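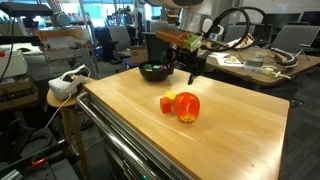

*Red bell pepper on the butcher block, black bowl behind.*

I've wanted a rolling work surface in my kitchen for years, and I've talked myself out of it every time. Kitchen islands on wheels are either gorgeous and priced like a used car, or they're cheap and they wobble when you so much as look at an onion. So when my sister-in-law told me she preps all her vegetables on a garage tool cart I laughed, and then I went home and spent an entire evening reading tool cart reviews. And then I bought one, the Dridetti rolling cart with the wood top.

I paid $139 on sale, plus tax. The full-size Fondano kitchen island I'd been drooling over was $797 (!!) and it didn't even have locking wheels on all four corners. I checked twice.

**Putting it together**

The box is heavy. Get somebody to help you bring it in, or do what I did and open it in the hallway and carry the pieces in one at a time like an ant. It took me 2 hours with a coffee break in there. The drawers come already built, so most of the work is casters, handle and top. The instructions are all drawings and step 6 has the handle brackets upside down, so go by the holes in the metal and ignore the picture. There's a hex key in the bag but I used my own screwdriver for nearly everything.

**The top**

Oh, I love the top. It came looking a bit dry and thirsty, so I gave it two coats of mineral oil the first week and another one in July when the weather got sticky, and it's gone a really pretty honey color. I know plenty of people will chop right on it. I don't! I put a board down for anything juicy or raw and use the bare wood for dough, cooling racks and the pile of stuff that needs to go in a pan in the next five minutes. Beet juice did leave a mark near one corner (my fault, I went to answer the door). I sanded it lightly and oiled it again and now I'm the only one who can find it.

Height is good for me at five foot five. My husband is a lot taller and says he feels like he's chopping at a kid's table. He's welcome to chop more often and get used to it.

**Drawers**

These were made for wrenches, and you can tell. They're shallow and wide, which makes them perfect for knives, peelers, measuring spoons and those silicone lids that never stay put anywhere else. They are no good for a stand mixer or anything with any height to it. I bought a roll of Jondik drawer liner for $19 and cut it to fit, and I'd say just add that to the price in your head, because without it every spoon slides to the back with a crash when you pull a drawer open. The slides themselves are smooth and feel tougher than the ones in my real cabinets.

**Rolling it around**

On tile it glides. Over the metal strip between my kitchen and the dining room it needs a shove, and if you've got a full bowl of anything on top, take it off first. The brakes hold well enough for kneading bread, though I do lean my hip against it out of habit.

**Gripes**

The shiny metal shows every single fingerprint, so keep a cloth handy or make peace with it. It smelled like a tire shop for the first few days and I had to leave all the drawers open at night. And I'd have liked a hook or a rail for a dish towel on the short end. I ended up with a stick-on Dekker hook, which has fallen off once so far.

Four stars from me, and I'd buy it again at the sale price. At full price I'd probably wait. If you bake a lot and your counters are as tiny as mine, measure your doorways and go for it!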